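Ticket: Gripper comparison, soft-seat pick task, simulated arm
Project: Breseo
Status: Open (reopened twice)
Priority: Normal
Component: Gripper / contact settings
Reported against: Dradix gripper model, Mulport gripper model

Summary

The Dradix model is supposed to beat the Mulport one at picking small blocks off upholstered furniture. The comparison sheet attached to the request says so, and the people who wrote the sheet would like us to switch the default. I ran both and I can't reproduce the gap. What I can reproduce is a gap that comes and goes depending on settings that have nothing to do with the fingers. I would like this ticket to stay open until someone shows me otherwise.

Original request

"Please change the default gripper in Breseo from Mulport to Dradix. Dradix has a clearly higher success rate on the sofa task and the same or better on tables. See sheet."

Steps to reproduce (as given)

1. Load the living room set.
2. Spawn the block on the seat, random position.
3. Run the scripted pick with each gripper.
4. Compare success.

Expected: Dradix clearly ahead.
Got: see log.

Comment 1

First problem is step 4. The sheet doesn't say what success means. In the task file it is "block above seat height at end of episode." A block that gets wedged against a back cushion is above seat height. So is a block balanced on the armrest. I changed the check to "block above seat height and touching both fingers for the last second" and reran.

Old check: Dradix ahead.
New check: close enough that I wouldn't bet lunch on it.

I haven't put percentages here on purpose. The last time I did that they ended up on a slide.

Comment 2

Reply from the requester side, pasted from chat so it isn't lost:

"The stricter check is unfair to Dradix because the fingers are compliant and contact flickers. You are punishing it for being soft."

Fair point, partly. Contact does flicker with the compliant pads. I logged it and the dropouts are short, a few simulation steps at a time. So I relaxed the check to allow gaps of up to 9 steps. Dradix picks up a few more successes with that. So does Mulport, which has hard pads and was not supposed to need it.

That bothered me more than the original question did. Hard pads on a rigid block should not be flickering at all.

Comment 3

Looked at the flicker on Mulport. It is coming from the sofa. The seat is a rigid collision mesh with a rough surface, and when a fingertip grazes it during closing, the solver pushes the whole hand up, the block shifts, and contact drops. The task is called "soft seat pick" and there is nothing soft in it. The cushions look like cushions and behave like painted concrete.

Checked whether this is written down anywhere. It is, in a comment inside the asset loader: "TODO real cushions." No name on it.

So the headline claim (better on upholstery) was measured on a surface that isn't upholstery in any sense the physics knows about. I'm not saying the claim is wrong. I'm saying we have no evidence either way, and the sheet has a whole column for it.

Comment 4

Request was to test with higher friction. Done, on both models. Block friction raised, pad friction raised, seat left alone.

Result: both grippers improve, Dradix by more. Then I read the Dradix config properly. Its pad friction was already higher than Mulport's before anyone touched it, and the override multiplies instead of replacing. So my "same friction" run gave Dradix a much grippier pad. I have thrown that run away. If the run in the sheet was made through the same override, it has the same problem, and I would like to hear about it.

Set both to the same absolute value and reran, 147 episodes per gripper. The difference went back to something I could get by changing the random seed. I know I could because I then changed the random seed.

Comment 5

Question from the controller side: "Could the arm be the bottleneck? You may be testing the wrist and calling it a gripper test."

Probably, yes. The arm approaches over the seat with the elbow up and the wrist low, and near the back of the cushion it runs short of room. For block positions close to the back, the scripted approach tilts the hand to avoid the cushion and comes in at an angle. Dradix is the shorter gripper in our model, so it gets away with more tilt. Wibisono's controller and our own handle that tilt differently:

Wibisono controller: refuses the pose, stops, episode counted as failure.
Our controller: clips the pose, carries on, sometimes gets the block anyway.

The sheet doesn't say which controller was used for which row. I asked. The answer was "default," and the default changed in June.

Comment 6

Split the runs by block position, since lumping them together was hiding things.

Open seat, away from everything: no difference between grippers that I believe.
Close to the back cushion: Dradix better. I think this is gripper length.
At the seam between the seat cushions: both bad, Mulport slightly less bad.

The seam is the interesting one. The two seat meshes don't quite meet, and a finger can drop into the gap and stay there. In one run the arm pulled against it for the whole episode, reported steady grip force the entire time, and was logged as "holding." It was holding the sofa.

Added a check on what the fingers are touching. Please don't remove it again to save time. It costs nothing I can measure.

Comment 7

Reopened after someone closed this as "works as intended."

It may well work as intended. The intention is what I'm asking about. If we change the default, every baseline made with Mulport stops being comparable, and everyone downstream has to rerun. I'd do that for a real improvement. I won't do it for a friction multiplier and a shorter finger.

Comment 8

Camera was suggested as another cause. The learned policy (not the scripted one) sees the task through a fixed view, and the forearm hides part of the sofa for much of the approach. I tried moving the camera higher. The policy got worse with both grippers, which tells me only that it was trained on the old view. No conclusion. I mention it so that no one runs it a second time.

The ball is a separate matter. It was added as a distractor and it is much larger than the block. In early runs it rolled when the arm brushed the seat, and a few of those episodes were logged as collisions for one gripper and ignored for the other because of a name filter. Filter fixed. I also increased its rolling resistance so that it stays where it is put.

Comment 9

Render from the seam case. The gripper is down over the seat with the red block just to its right, and the grey ball is on the left seat cushion, well clear.

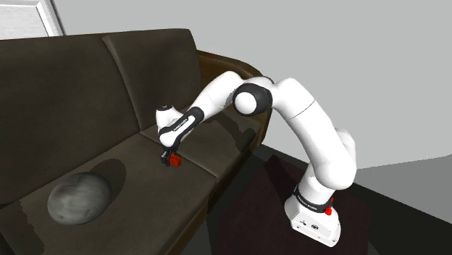
Category: Simulation > Manipulation > Gripper models

Two things worth saying for this position. The black mechanism overlaps the left side of the block from this view, so don't use a render like it to argue about alignment in either direction. I had one person tell me the fingers were perfectly placed and another tell me they had missed, both from stills. Use the contact log.

Second, the shadows look harsh and blotchy on the cushions. I turned shadows off for a batch to see if the learned policy cared. The scripted pick doesn't use images and came out the same to the last digit, as it should. The learned policy moved a little. Not enough to explain anything in the sheet.

Comment 10

Timing, since it was raised as a reason to switch regardless of success rate. The claim is that Dradix closes faster.

Dradix, command to stable contact: 185 ms
Mulport, same: longer, but its closing speed is capped in our config and I can find no reason for the cap

With the cap lifted, Mulport lands in the same place as Dradix, give or take a time step. It also knocks the block away more often, so the cap may have been put there by someone who knew what they were doing – a one-line note next to it would have saved me an afternoon.

Comment 11

Where this stands for me:

Default stays Mulport for now.
Dradix stays available as an option, with pad friction set to an absolute value.
Override changed to replace, with a warning if anyone still passes a multiplier.
Success check changed to the version with the contact gap allowance.
Controller name now written into every results file.

Still open:

Seat meshes need to meet at the seam, or the gap needs filling. Waiting on the asset side.
"Soft seat pick" needs either a soft seat or another name. I'd take the name, it's quicker.
Sheet needs to be rerun with one controller, one friction value and more than one seed. I have offered the config. No reply yet.
Real hardware. All of the above is simulation, mine included. I would trust roughly 11 careful picks on a real couch over anything in this ticket, and I'd want to watch them.

Comment 12

Asked whether I'd be willing to call it a tie so the ticket can be closed. No. A tie is a result as well, and I don't have one. The near-back cases do favor the shorter gripper and that might turn out to be worth something to people who work in tight spots. I'd like to see it with Mulport mounted on a shorter flange before giving the credit to the fingers. The flange part exists in the asset folder but its inertia values are all zeros, so that has to be fixed first.

Linked: asset ticket for seat seam, asset ticket for flange inertia
Status: Open, waiting on asset side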